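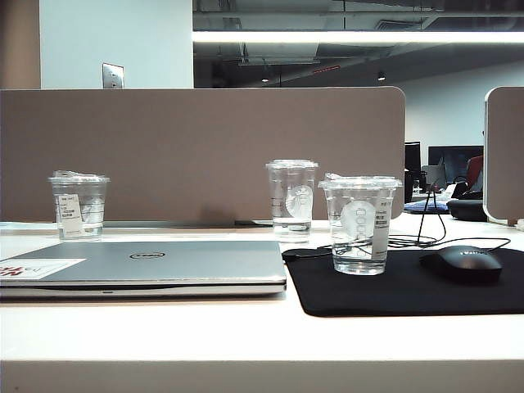
Takeaway cup (cold drinks)

The takeaway cup for cold drinks is a see-through tumbler, nearly always plastic, sold along with the iced coffee or fizzy tea that comes in it. I've looked after the drinkware pages on this site for a good while now, and this is the one people write in about most, I think because everyone has a stack of the things somewhere and can't quite bring themselves to bin them. It is meant to be used once. In practice it lives a second life on desks, windowsills and draining boards all over the place.

Shape and size

The sides slope outwards a little from base to rim, so that empty cups nest in one another. A short, straight-sided kind exists too, but it takes up more cupboard room and the shops grumble about it. The base usually has a shallow dip in the middle, which gives the cup a ring to stand on and stops it rocking.

A small cup holds somewhere under 347 ml if you fill it to a sensible level, and a big one goes past 500 ml. I only know the first figure because I sat in the kitchen one Thursday with a measuring jug and a cup from Kallia, the juice place near me, and that was where the water began to slop over. Sizes aren't fixed between shops, so one place's medium is another's large, and don't trust the names at all!

Materials

Most clear cups are PET, the same stuff as water bottles, or polypropylene, which is a bit cloudier and bends more before it splits. There is also PLA, made from plant starch, and it looks so much like PET that people put it in the wrong bin all the time. Look for the little triangle on the base. PET is marked 1, polypropylene 5, and PLA generally comes under 7 with a lot of other odds and ends.

None of the clear PET ones like hot water. I put one through a dishwasher years ago (top shelf, I wasn't completely daft) and it came out looking like a walnut.

Lids

Lids come in three main sorts. The flat lid has a cross cut in it for a straw. The domed lid leaves space for cream and usually has a round hole in the top. Then there's the sealed film, a thin sheet pressed on to the rim by a machine, which you stab with a fat straw. Film is the best of the lot for carrying and hopeless afterwards – once it's torn you can't close the cup again.

Lids and cups are often made of different plastics, so they may need sorting separately. Check the marks on both.

Printing and labels

Shop logos are printed straight on to the side, very often in plain white, and it shows up nicely against a dark drink and hardly at all against milk. The order label is a separate thing, a strip of sticky paper from a till printer with the drink and the changes you asked for. Soak it in warm water and it peels. Leave it for a month and you'll be scraping it off with your thumbnail.

On the desk

Keeping drinking water in an old iced-coffee cup is very common in offices. My own spell at Multbridge was all like that, with cups dotted between the keyboards and a fair bit of confusion about whose was whose. The lid keeps the dust out, and if the cup does get knocked the spill is slower, though a straw hole will still let out enough to ruin a keyboard.

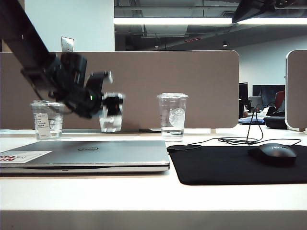 Clear cups with water in them, on a desk with a closed laptop. The right-hand one carries the Starbucks siren.

An almost empty cup tips more easily than you'd think, as it weighs next to nothing. Squeeze it too hard near the middle and the sides give, so it's better held up by the rim where the plastic is stiffer. I like to keep mine well behind the laptop.

Reuse

Rinse in lukewarm water with a drop of washing-up liquid, and leave it upside down with the lid off. Fine scratches are the first sign of age, then a white crease where it's been squashed. When it creases I stop drinking from it and use it for seedlings (a hole in the bottom, domed lid back on, lovely for basil) or for soaking paintbrushes.

Buying them new

Cups for cafés and parties are sold in sleeves, and the sleeves go into cartons of 1,000 or 2,000. Tromeo and Warraich will both split a carton if you ask. Lids are usually sold separately, so match the rim measurement given on the carton before ordering.

See also: Bubble tea straw; Beer glass, plastic; Coaster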